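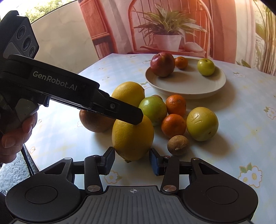 Lemon, between the fingers.

Bickerstaff away: seats or terrace?

eastbank_ray
Posted 7:42 am
The club email went out last night. For the August game at Bickerstaff they are giving us assigned seats in the side stand and closing the terrace behind the goal to visiting fans. Tickets are 17 dollars, up from 14. You pick your seat when you buy, and there's no moving around once you're in.

I've stood on that terrace every season since Dimmont came up and I don't want to sit next to the corner flag for two hours. Is anyone else thinking of skipping it?

milltownblue
Posted 8:05 am
I'm going. My dad can't stand for a full game anymore and this is the first time he'll be able to come to Bickerstaff with me. Three dollars more is a cup of coffee.

Gunau Graham
Posted 8:31 am
Gunau fan here. We were the test run for this in preseason. The view is fine from row 6 up. Lower than that you're looking through the dugout roof and you lose the near touchline. The stewards did check tickets at the steps, so take them at their word about not moving.

The noise was the problem for us. We were spread out over three blocks and never got anything going. It felt like a library until we scored.

eastbank_ray
Posted 8:40 am
That's my point exactly. An away crowd that's scattered all over isn't a crowd. The players notice it too. Fairclough said after the Canania game last season that he could hear us from the halfway line.

pennant88
Posted 9:16 am
Stuart Fairclough would say that after any game he scored in. We lost the one before it with the same people making the same noise. I like the terrace as well, but I don't think it has ever won us a point.

The drainage back there is terrible, by the way. Half of it was under water the last time I went and everyone squeezed up to the one end. I came home with wet feet and saw one corner kick properly all afternoon.

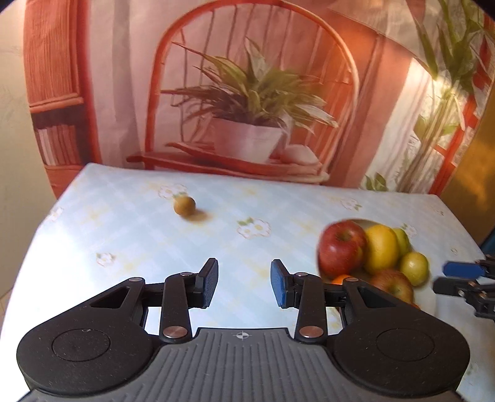

Table with the flowered cloth.

milltownblue
Posted 9:22 am
Was that the 0–0? I remember the rain, I don't remember any football.

pennant88
Posted 9:25 am
That was the one. Their keeper slipped over taking a goal kick and it was the highlight.

threadneedle_jo
Posted 10:10 am
I called the ticket office this morning. For anyone who wants to sit together, they will hold a block of seats if one person orders for the group, 10 tickets minimum. It has to be paid for in one go. The person I spoke to was helpful and said the block would be rows H to K, so well clear of the dugout.

I'm happy to place the order if people send me the money first. I got stuck with two spares for the cup game and I'm not doing that again.

Gunau Graham
Posted 10:18 am
Do that. We didn't know about it and I wish we had.

eastbank_ray
Posted 11:02 am
Good of you to call, Jo. I still think we should write to the league before we all just go along with it. Triin Kazlauskienė is the contact for supporter matters, and she did answer last year when the kickoff times were being shuffled. It took her a while but we got the evening game moved back.
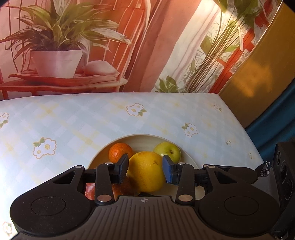
I'd keep the letter short. Ask whether the terrace is closed on safety grounds or whether Bickerstaff just want it for home fans, and ask whether the visiting club was consulted. If it's a safety thing then fine, I'll drop it. If they've sold it to their own season ticket holders I think we have a case, and Canania fans would likely sign with us as they go there a few weeks later.

pennant88
Posted 11:30 am
I'll sign it but I wouldn't hold off buying. Home clubs can put us where they like so long as we get our share of the tickets. I looked it up.

eastbank_ray
Posted 11:34 am
Where did you look it up? The copy on the league site is two seasons old.

pennant88
Posted 11:41 am
That one. OK, it may have changed.

milltownblue
Posted 12:15 pm
Jo, two for me and dad please, on the aisle if you get a say in it. Will send the money tonight.

threadneedle_jo
Posted 12:20 pm
Got you down. Ray, are you in or out?

eastbank_ray
Posted 12:52 pm
In, I suppose. One ticket. I'll write the letter anyway and post it here before it goes.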